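Still Waiting on the Robot

March 2018

My brother-in-law Raimo has been telling me for years that I'm about to be replaced. He works at Gunalex, where they have an arm that picks up a part, turns it over and sets it down again all night long without a coffee break. He showed me a video of it over dinner. I'll admit it was soothing. I asked if it could do the dishes, and he changed the subject.

I'm not against any of this. I own a robot vacuum, a Mevari, and it does a fair job as long as I first pick up every cord, sock and chair in the apartment. Last winter it ate the fringe off a rug and then sat under the couch beeping until Siiri came home and talked me through the reset. So it can vacuum, if somebody cleans first.

What I keep thinking about is the dull in-between stuff. Take the rubber gym mat, the kind that comes in puzzle-piece tiles. A person presses one tile flat with one hand, pulls at the corner with the other, and feels for the moment the tabs want to go in. They never want to go in all at once. You get one end seated and the other end lifts. You lean on it, swear a little, shift your knee and try again. There's no trick to it that I could write down, and I've tried, because Raimo asked me to explain exactly what my hands were doing. I lasted 2 sentences.

He says that's the whole problem. Gunalex can teach the arm to do one motion 3,000 times on a part that's always in the same spot. A floppy slab of rubber on a wood floor is never in the same spot, and it fights back. He thinks they'll crack it in a few years. He also thought that a few years ago - I have the emails.

Kalevi at work says he'd pay good money for a machine that could just fold a fitted sheet. I'd pay the same for one that finds the lid that goes with the container. Meanwhile the mat jobs are still ours, and so are the sore knees. 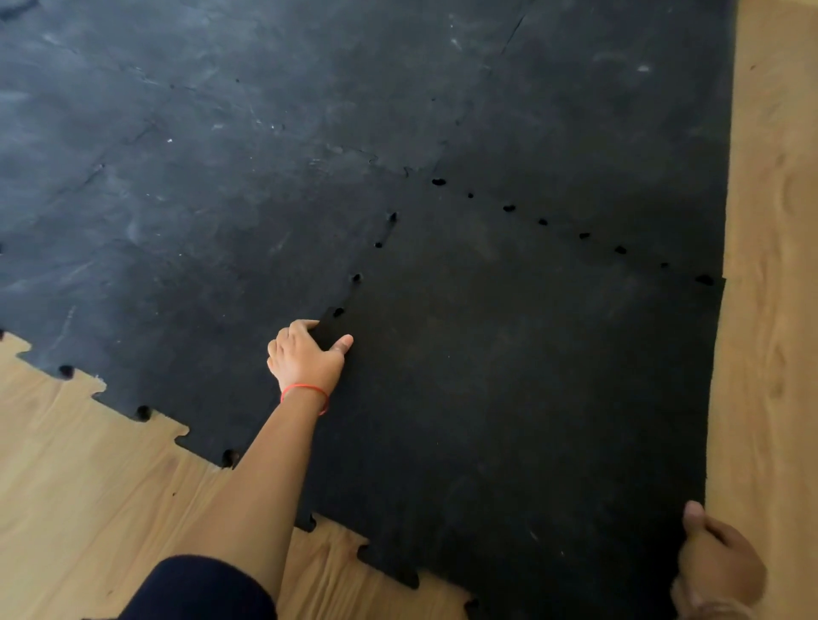 Floor tiles, the old-fashioned way. Seams still need some persuading.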